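Carré 3 is out, and the planner finally knows when to quit

I've been waiting for this one since April, so forgive me if I gush a bit. The small team at Wakanside has put out version 3 of Carré, their open planning and control package for tabletop arms, and I've spent most of my evenings with it since it landed. If you've used version 2 you know the deal: great at getting an arm from one place to another, kind of hopeless once the fingers were close to anything. It would plan a lovely smooth path, stop a hair short of the object, and sit there replanning until you killed the process. (I killed the process a lot.)

The new release splits that job in two. There's a coarse planner for the big moves, same as before, and then a separate close-range controller that takes over near the object and works mainly from the wrist view. The handoff used to be something you had to write yourself, and I'm pretty sure every lab had its own ugly version of it. Now it's a setting in the config file. One setting! I deleted a whole folder of my own scripts and felt great about it. 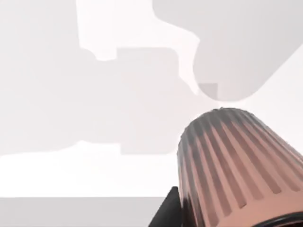

Vol. 5, No. 2

The close-range part is where I had the most fun, and it's also where simulation gets mean. Once the finger is right up beside something ribbed and rounded, that thing takes over a big chunk of the view and everything behind it goes to gray mush. Older perception code hated that. It wanted a whole object with a whole outline, and if it couldn't find one it would grab on to whatever had a nice straight edge in the background. Carré 3 lets you tell the tracker to work from a partial surface instead, so a set of grooves and a bit of curve can be enough for it to keep its estimate going. You also get a confidence value at every step, and the controller slows the arm as that value drops. I like that a lot better than the old on/off flag, which flickered so badly that my simulated arm looked like it had the hiccups.

There's a catch, and the release notes are upfront about it. Partial tracking needs a decent mesh of the object to start from. If your model is a rough blob with the grooves painted on, you won't get much. I tried it with one of my own lazy meshes and the estimate spun around the long axis like a top. My fault, but it would be nice if the tool warned you before it started.

The other big piece is Stolmont, the scene tool that used to be a separate download and now ships in the same package. You write down what's on the table, what can move and by how much, and it makes you a pile of layouts to plan against. Wakanside says its own regression set is now 1051 layouts, and that set comes with the release, so you can run the same checks they do. It takes a while on my machine. I start it before dinner and look at it after.
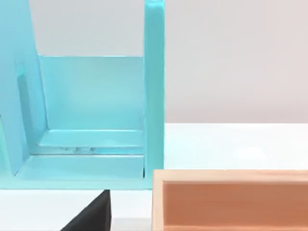

Planning around open furniture has been my pet complaint for years, and it's the reason I'd tell people to upgrade even if they don't care about the tracker. Most planners I've used wrap everything in a simple box, and a simple box has no inside. That's fine for a brick. Give it something like the turquoise compartment, with its post on one side, a slot in the left wall and a stepped floor, and the box approach tells you the whole volume is solid and there's no way in. Carré 3 breaks a shape like that into pieces on import and keeps the open space open, so a goal in there is at least something the planner will consider. The peach tray next to it gets the same treatment, rim and recessed floor handled as separate parts. You can turn the splitting up or down for each object, and I'd suggest starting low, because planning time climbs fast once you've got a lot of pieces in play.

The logging has been cleaned up too, which sounds dull until you've tried to figure out why a run stopped. Every plan now carries a short plain-text reason for ending: goal reached, time limit, low confidence, contact where there shouldn't be any. And yes, there's a proper retry limit now, set to 5 out of the box. After that it gives up and says so. I can't tell you how happy that makes me.

A few gripes before I go. The viewer still forgets its window layout every time you close it. The docs for the new config format are thin, and two of the sample files still use the old names (they load, but with a wall of warnings). Anyone with version 2 projects should run the converter on a copy first, as it writes over the original without asking. I found that out in the usual way.

Support for real arms is the same short list as last time. Wakanside says more drivers are coming through Sernstead, the hardware layer they've been building on the side, but there's no date on it yet and I wouldn't plan a project around it. If you work mostly in simulation, like me, you can grab the release today and have the sample scenes running before your coffee's gone. I'm going back to fix that lazy mesh, and I'll post my config files once they're fit to be seen.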